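## 3. Collecting peg-board demos

I run these on the lab machine at Sedgwick, and by now I've done enough of them that I can tell you where the time goes. It mostly goes into the board. Get that right and the rest is pretty painless!

1. Put the white board near the middle of the table, with the gear part at the far end (that's how all the Plaremetti training runs were laid out, so please stick to it).
2. Start the recorder before you take hold of anything. I like three seconds of nothing at the front of each episode.
3. Bring the right hand in for the blue peg and pinch it with the fingertips. Keep the left hand open and out of the way. 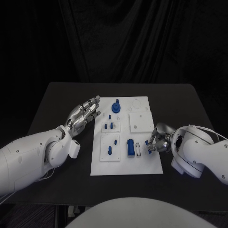 4. Lower the peg slowly, let go, and tag the episode as good or bad right away – trust me, you won't remember later.

**Note:** Rafia Satti and I trained on 1000 episodes first, then kept going to 1822. The bigger set helped most on grasps where the fingers wrap around a part and hide it from the head view.

**Caution:** Stop the arms before you reach in to move a part. Every time, even for a tiny nudge.

5. Shuffle the loose parts after every 18 episodes, or the policy just memorizes where they are.

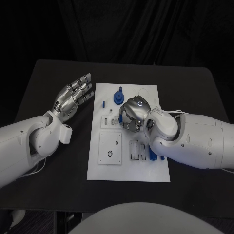

**Can I throw out the failed episodes?**

Keep them, tagged as bad. We leave them out of policy training, but the success detector learns from them.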